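Bottle sorter, week five (or six?)

Quick one tonight, have to be up early. People asked what happened to the arm after the March post where the elbow kept dropping. Short version - elbow fixed, new problems.

The elbow was a loose set screw. That's all. I took the whole joint apart twice, reprinted a bracket, ordered a bearing I didn't need, and it was a set screw. Blue threadlocker on it now. Moving on.

So the job is still the same. Drinks on the table, basket on the left, arm picks a drink, puts it in the basket, goes back for the next. Mitsuko Kikuchi has the bench behind mine at Trollville (the shared shop, for anyone new) and she keeps asking why I don't start with wood blocks like everybody else. Because I don't want a robot that moves wood blocks! I want one that clears up after the Tuesday build night.

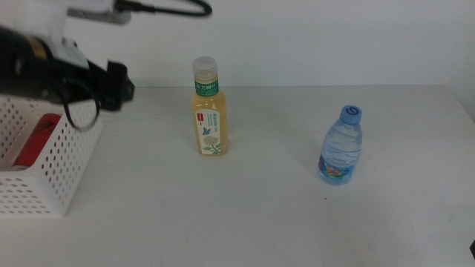
Cable routing is next on the list. I left way too much slack at the wrist because the last one was too short and yanked the connector out when joint five went all the way round. Now I've got a loop that wants to catch on everything. Plan is two clips and some braided sleeve, maybe a strain relief if I can find the bag of them. Teh bag is somewhere. If you borrowed it, please put it back on the shelf by the drill press.

Software stuff, fast:

Control loop was running at 60 Hz in theory. In practice it stalled whenever the wrist camera sent a big image. Moved the camera to its own process and the stalls are gone. Should have done that on day one.

The little planner I wrote is called Pulance, don't ask, it was late. It's up to 2734 lines and at least 700 of those are commented out junk. Going to clean it up before I put it anywhere public. Same with the config file, which has three different values for table height and only one of them is right.

Grip force. Still guessing. Thin water bottles crumple if I close too hard, and the stiffer tea bottles slide if I don't. Right now there's one setting for everything and it's a bad compromise. Want to read motor current and stop on a threshold - have the readout working, haven't picked the threshold. Anyone done this with cheap servos? The current numbers jump around a lot, I'm averaging over a handful of samples and it's still noisy.

Also the approach. Coming straight down from above works on short things, not so much on tall ones, the fingers bump the cap. Trying an angled approach with the jaws wide open and then sliding in from the side. Needs more clearance between the items then I'd like, so for now I space them out by hand.

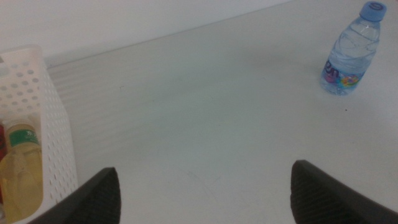

Wrist camera view, jaws open, water bottle still on the table.

The pads are the part I'm happiest with. First set was smooth and useless. These have a crosshatch and grip so much better, and they come off with a bit of prying so I can swap them. Will write up how I attach them, it needs its own post and some better glue.

Thái wants to try the arm with his own code next time he's in, which is fine by me, just copy the calibration file first. COPY it. Do not edit mine.

To do before the next post: clips, sleeve, current threshold, throw out the two wrong table heights, label the power supplies. Also find out why the log file stops at line 2477 every single time. Same line! Probably a buffer thing. Too tired to look at it now.

Ok, bed.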